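Kitchen and Workbench Habits That Are Easier on Your Back, Hands and Feet

Posted March 6, 2021

I stand at a counter for a good part of every day, and if I'm not in the kitchen I'm out in the garage at the workbench, so my lower back and I have had a lot of conversations over the years. After our move to Tristside I had a bad stretch where peeling potatoes for supper left me needing to lie down on the rug, and my physical therapist asked me a question I had never once thought about: how high is your counter? I had no idea. I went home and measured, and then I started changing things a little at a time. These are the changes that stuck.

Start with the height of your work. Stand up straight in the shoes you usually wear, let your arms hang, and bend your elbows as if you were going to shake hands. For chopping and general prep, your hands should end up a few inches below your elbows. My counter is 90 centimeters high (the tape in my junk drawer is metric on one side, and that's the side I read) and it's a bit low for me, so I put a thick cutting board on top of a second one with a damp dishcloth between them. That was enough! If your counter is too high, try doing the long jobs sitting at the kitchen table.

For kneading dough or sanding, you want the surface lower still so you can lean in with your body weight and let your shoulders rest. For fiddly work, like threading a needle or gluing the handle back on a mug, bring it up closer to your eyes. I used to hunch over my mending like a question mark and then wonder about the headaches.

Put one foot up. An old phone book, a low stool, the open ledge of the cabinet under the sink, anything four to six inches high will do. Switch feet every few minutes. It looks silly and it helps me more than the expensive mat did, although I do like a mat too. Mine is an Ikell and it has held up well, but before you buy any mat, make sure the edges are beveled so you don't catch a toe.

Keep the heavy things between your hips and your chest. My stand mixer lived on the floor of the pantry for years and I dreaded getting it out. Now it has a spot on the counter, and the cast iron is on the shelf right below. Light things, like paper towels and the holiday cookie cutters, can go up high. Out in the garage it's the same idea, so the paint cans came down and the dust masks went up.

Look after your grip while you're at it. Thumbs and wrists take a beating from small, hard handles. I wrapped my vegetable peeler with the stretchy tape they sell for tennis rackets, and a rubber glove does a fine job on a stubborn jar lid.
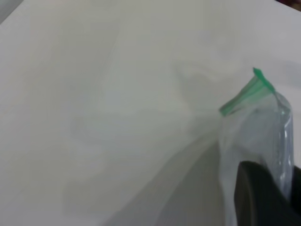

Sharpen your knives more often than you think you need to. A dull blade makes you push, and all that pushing goes straight into your wrist and up to your neck. I take mine to the counter at Zamudio Hardware every August before canning begins, and give them a few strokes on the steel in between.

Then there's rest, and I'm terrible at it. I set the oven timer for twenty minutes when I have a big job going, and when it rings I put everything down, roll my shoulders back, shake out my hands and walk to the mailbox and back. It's around 100 steps for me. If you have numbness or pain that hangs on after you've stopped working, please have it looked at and don't wait as long as I did.

Next time I want to get into reaching tools and step stools, including the folding Zova stool my sister keeps telling me to try.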